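Recording hand demonstrations at a sorting bench

Gellamel is our set of first-person recordings of people handling small goods. The recordings are used to train a policy that has to pick one item out of a pile, turn it and put it somewhere sensible. This page covers one task in the set: keychains at the reject bench. It assumes you already have a camera at head height and have done the clock sync described on the setup page.

What you need

A head camera with the lens tilted down far enough to see both hands at the near edge of the table.
A dark, plain tabletop or mat. White goods on a pale table gave us poor hand outlines.
One type of item per session. Don't mix colours or models.
Zip bags, if the goods normally come in them.
A printed copy of the label list.
Two people, one working and one keeping the log.

Step 1. Set the camera

Stand where you will work, with your elbows bent, and look at the middle of the bench. Have your partner check the preview. Both hands should stay in view from the wrist down when you reach to the far side of the pile. If you lose them, tilt the camera and try again. Do not fix it by bending your neck, as you won't hold that for a whole session.

Take off watches and roll sleeves up past the wrist. Birger Aasen recorded a full Tuesday with one cuff down and we had to drop the left-hand tracks.

Step 2. Record a short test

Do two minutes of normal work and play it back at full size. Look for blown highlights on clear plastic, which is the usual problem at this bench. Move a lamp or lower the exposure until you can make out the items inside a bag. Lock the exposure after that.

Step 3. Work at your usual pace

An episode starts with both hands resting on the near edge of the table and ends the same way. In between, do one of the following:

Pick up a single item from the pile, turn it until you can see the front, and put it down.
Take an item out of its bag and put the bag aside.
Spread or gather the pile with one or both hands.

Don't slow down for the camera, and don't tidy the heap between episodes. The tangled rings and clasps are the hard part of the task and we want plenty of them. If you drop something, carry on and finish the episode. Your partner marks it "drop" in the log and it stays in the set.

Aim for 20 episodes, then rest your hands. A session is 200 episodes, split over a morning or an afternoon. We want 1000 for each type of item before anyone starts training on it.

Step 4. Check your view against ours

Stills from the keychain sessions at the 不合格区 (Unqualified Area) sign:

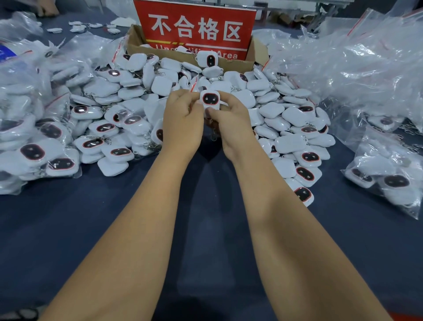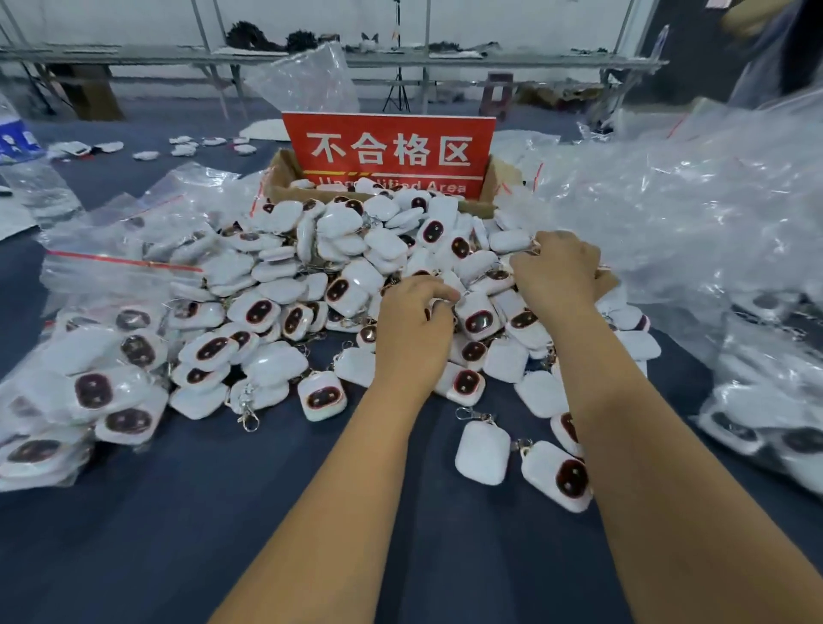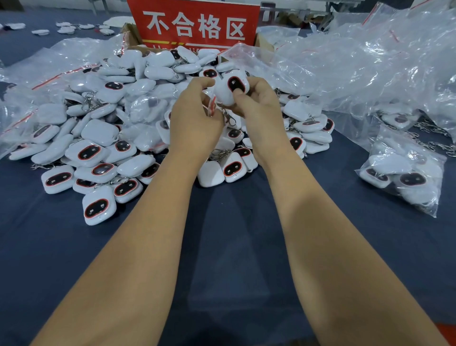

In all three the hands come in from the near side and the sign stays in view at the back. Keep the sign where it is for the whole session. The labellers use it as a fixed point when they line up clips.

Step 5. Label the clips

Open the session in Brikuvby and go through it once without stopping. On the second pass, mark the first contact and the release for each grasp. Use only these labels:

single: one item held, by one hand or both
cluster: several items taken in one grasp
spread: fingers in the pile, nothing lifted
unbag: item coming out of a bag
drop: item leaves the hand before it was meant to

If the two hands are doing different things, label them separately. A left hand pressing on the pile while the right one gathers is spread on the left track and cluster on the right. Mark a frame "unsure" when a hand is hidden by plastic. Guessing costs us more than a gap does.

Cheuk-hei Hsiao reviews the first session from each new person and sends it back with comments. Expect some changes to your contact times. Most people mark them too early.

Step 6. Export and hand over

Export the labels and video together, never one without the other. Name the folder with your initials, the item type and the session number, then copy it to the Tasesik drive. Leave the originals on the camera card until Duván Grajales has confirmed the copy.

Common problems

Hands drift out at the bottom. The camera has slipped up on its mount. Tighten it and repeat the two-minute test.

Tracks swap from left to right. This happens when the hands cross or hold the same small item. Fix the swap by hand in Brikuvby and add a note to the log.

Other people in view. An arm at the side of the table is fine. If a face is in view, tell Duván before you export.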